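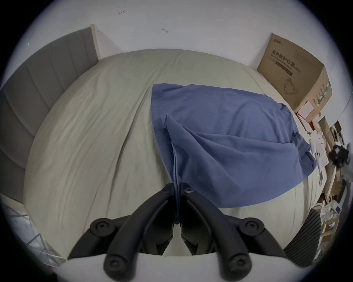
4. Setting up a research collection

In this section you will create a new collection in Premlow Reader, import the first records, and prepare the name index. Before you begin, the program must be installed and your user account must be active (see section 2). The screens are the same on Windows and on Mac, only the menu bar is placed differently.

As the sample we use the Palacios collection, which is delivered with the program. It contains 302 records on the social life of men who loved men in the port town of Cunov between 1840 and 1899: police notes, court summaries, private letters, rental books of lodging houses and a few newspaper cuttings. You can practice with it freely. Changes to the sample do not go to the server.

4.1 Creating the collection

1. Open the Library window and choose File, then New Collection.

2. Type a title. The title can be changed later, but the short code cannot. The short code has 5 characters, letters or digits, without spaces.

3. Choose the period. If your sources have no sure dates, mark the box "Open period" and leave both fields empty.

4. Choose the main language of the sources. For mixed sources, take the language in which most of the documents are written. Each record can have its own language afterward.

5. Click Create. The new collection appears in the left column with a gray mark. The mark becomes green after the first import.

Note: The short code becomes part of every citation that the program makes for you. If you plan to publish, agree on the code with your co-authors before step 5.

4.2 Importing records

Records can be imported from a spreadsheet (CSV) or typed by hand. Scanned pages are added later, in section 5.

1. Prepare your spreadsheet with one record in each row. The first row must hold the column names. Only "ref" and "type" are required.

2. Choose Import, then From Spreadsheet, and select the file.

3. In the Match Columns window, connect each of your columns with a field in Premlow. Columns you do not connect are skipped, and the program gives no warning for them.

4. Check the preview. Look especially at letters with accents. If they are shown as question marks, go back and change the encoding to UTF-8.

5. Click Import. When the process is ready, a report opens. Save the report together with your spreadsheet.

Caution: Do not import the same spreadsheet twice. The program compares only the "ref" field, and if this field was edited in between, you will get double records. They must be removed one by one.

The largest single import we have tested had 553 rows and finished without error. Bigger files should be divided.

4.3 Choosing subject terms

This part takes more thought than the others. The people in nineteenth-century sources did not use our words for themselves, and the officials who wrote about them used words that were often insulting, or legal terms whose meaning changed from one decade to the next. Premlow therefore keeps two separate fields.

"Source term" is for the word exactly as it stands in the document, with the old spelling. Do not translate it and do not soften it.

"Subject term" is for the word under which a reader of today will search. It comes from the Ummont list, which is built into the program. The list has 27 main terms for this subject area, and each of them can have narrower terms below.

1. Open a record and click the Terms tab.

2. Copy the word from the document into Source term. If there are several, separate them with a semicolon.

3. Begin to type in Subject term. The program proposes entries from the list. Select one with the Enter key.

4. If no entry is suitable, choose "Suggest new term" and write a short reason. Your suggestion is saved in the record, but it will not be searchable until an editor accepts it.

5. Fill in the field "Whose word" – police, court, doctor, press, family, or the person himself or herself.

Note: Please do not leave "Whose word" empty. In the Palacios sample the same man is called a "tailor with many visitors" by his landlady and something much harder by the police inspector in the same week. Without this field, the two descriptions look equal in the search results.

If you are not sure that a document speaks of love or desire at all, use the term "Relationship, unclear". Two men who rented a room together may have been lovers, cousins, or only poor. The term can be changed whenever you find more, and the earlier choice stays visible in the History tab.

4.4 Preparing the name index

1. Choose Index, then Build Names. The program reads all records and makes a list of the persons.

2. Go through the list and join the spellings which belong to the same person. Hold the Ctrl key (Mac: Command), click on the names, and choose Join.

3. For each joined person, select the spelling that should be shown. The others become cross-references.

4. Nicknames stay as separate entries until you connect them by hand. Use Link, not Join, when you only suppose that a nickname belongs to a certain person.

5. Click Save Index.

Caution: Join cannot be undone after the index is saved. Make a backup copy first (File, then Backup).

4.5 Privacy settings

Persons who died long ago can still have family who are living, and some collections include letters given by grandchildren under conditions. Check the donor agreement before you open anything to the public.

1. Open Collection Settings and go to Access.

2. Select one of the levels: Private, Team, Registered Readers or Public. New collections are always Private.

3. To hide single names in a public collection, mark the person in the name index and choose Show Initials Only. The full name remains visible to the team.

4. Test the result with File, then View as Reader. Search for a hidden name. It should give no results.

Note: Show Initials Only does not change scanned pages. Names on a scan must be covered in the page editor, see section 5.3.

4.6 If something does not work

The mark stays gray after import: The report will show "0 rows accepted". Most often the "ref" column is not connected. Repeat 4.2 from step 3.

Terms are not proposed while typing: The Ummont list is not loaded. Choose Tools, then Reload Lists, and start the program again.

The index shows places as persons: This happens with lodging houses that carry the name of the owner. Right-click on the entry and choose Change to Place.

A citation shows the old title: Close the collection and open it again.

Section revised 2/11/25 by Encarnación Pastor. Continue with section 5, Adding scanned pages.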